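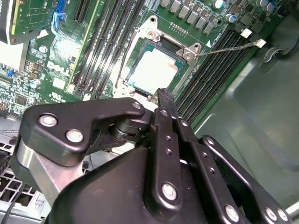
中古のデスクトップを家のファイルサーバーにするとき、CPUグリスは塗り直したほうがいいですか?

前の持ち主がいつ塗ったか分からないなら、塗り直しておくのがおすすめです。グリスは小さいチューブ1本で足りますし、作業そのものは慣れていない人でもお茶を一杯飲むくらいの時間で終わります。

3. 本体の下ごしらえ

前の章でどの機種を選ぶか決めて、もう手元に届いているという前提で話を進めますね。私が最初に組んだのは近所のリサイクル店で見つけた古いタワー型で、ホスト名はNokovonにしました(名前に意味はありません、語感だけです)。今も押し入れの横で動いています。この章では、そのとき私がやった順番をそのまま書きます。

用意するもの
プラスドライバー(2番)
CPUグリス
無水エタノールと、毛羽立たない紙か布
エアダスター
SATAケーブル 2本
データ用のハードディスク 2台
起動用のSSD
ネジを入れておく小皿

小皿は本当にあったほうがいいです! 私は一度机にじか置きして、ケースのネジとディスクのネジが混ざってしまい、合うものを探すだけで夕飯の時間になりました。

3.1 開ける前に

1. 前のOSが起動するなら、先にBIOSの画面を出して、バージョンとメモリの容量をメモしておきます。スマホで撮ってもかまいません。
2. シャットダウンして、電源ケーブルを壁のコンセント側から抜きます。
3. 電源ボタンを数秒押して、残った電気を逃がします。
4. 金属の水道の蛇口などに触って、体の静電気を逃がします。冬にセーターで作業するのは、私はもうやめました。
5. 本体を横に寝かせて、側面のパネルを外します。

注意:電源ユニットのふたは絶対に開けないでください。ほこりが気になっても、外から吹くだけにします。

3.2 掃除とグリス

1. ほこりを吹き飛ばします。ファンは指で軽く押さえて、回らないようにしておきます。できればベランダでどうぞ。部屋でやると、あとで部屋のほうを掃除することになります。
2. ヒートシンクを外します。ネジは対角線の順に、少しずつゆるめてください。固くて動かないときは力まかせに引っぱらず、左右にそっとねじるようにします。
3. エタノールを含ませた紙で、CPUの上面とヒートシンクの裏の古いグリスを拭き取ります。紙は何枚か替えながら、グリスの色がつかなくなるまで。
4. CPUをソケットから出した場合は、戻すときに三角の印と切り欠きの位置を合わせます。上から押しこまず、すっと置くだけです。置いたら固定用の金具を閉じ、レバーを元の位置に掛けます。
5. 米粒くらいのグリスを真ん中にのせて、ヒートシンクをまっすぐ下ろします。ネジはまた対角線の順で。
6. CPUファンのコネクタを挿し直します。忘れやすいので、声に出して確認するのが私の習慣です。

メモ:機種によってはCPUとヒートシンクの固定のしかたがかなり違います。メーカーの保守マニュアルがネットにあれば、そちらの手順を優先してください。

3.3 ディスクの取りつけ

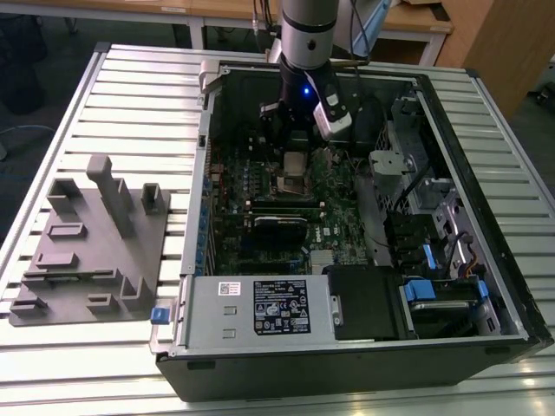
さて、中がきれいになったところで、いよいよディスクです。ここが一番楽しいところだと私は思っています(写真も音楽も全部この子たちに預けるわけですからね)。

1. ハードディスク2台をケースのベイに固定します。ネジは1台につき4本。3本でも動きはしますが、震えて音が出やすくなります。
2. SATAケーブルをマザーボードにつなぎます。起動用のSSDは番号のいちばん若いポートに挿しておくと、あとの設定画面で迷いません。
3. 電源のコネクタをつなぎます。L字の向きを見て、引っかかったらいったん戻してください。
4. ケーブルがファンに当たらないように、結束バンドで軽くまとめます。きつく縛ると、交換のときに泣きます。
5. パネルは仮に載せるだけにして、まだネジ留めはしません。

どのくらいの容量を買えばいいか、よく聞かれます。うちの場合、家族の写真と動画で270GBほどでした。一緒に使っている友人のHalima Nyandaさんは録音が趣味なので、もっとずっと大きいディスクにしています。今のデータ量を先に調べて、余裕をたっぷり見ておけば大丈夫です。

3.4 最初の電源オン

1. モニターとキーボードとLANケーブルをつなぎ、電源を入れます。
2. BIOSに入って、ディスクが全部見えているか確かめます。見えないものがあれば、電源を切ってケーブルを挿し直します。
3. CPUの温度を見ながら、しばらくそのまま置きます。80度を超えてまだ上がっていくようなら、すぐ電源を切って3.2に戻ってください。グリスか、ネジの締めかたか、ファンのコネクタのどれかを疑います。
4. 停電のあとに自動で起動する設定をオンにします。項目名は「AC Recovery」だったり「Restore on AC Power Loss」だったりします。
5. 問題がなければ電源を切り、パネルをネジで留めます。

注意:ビープ音が鳴って画面が出ないときは、まずメモリの挿し直しです。私は9月にディスクを足したとき、肘がメモリに当たっていたらしく、しばらく青ざめていました。カチッと音がするまで押したら、何事もなかったように起動しました。

置き場所は、風が通って家族がコードを引っかけないところならどこでもかまいません。じゅうたんに直接置くのだけは避けて、板を一枚敷いてあげてください。起動用のUSBメモリの作りかたは、次の4章に続きます。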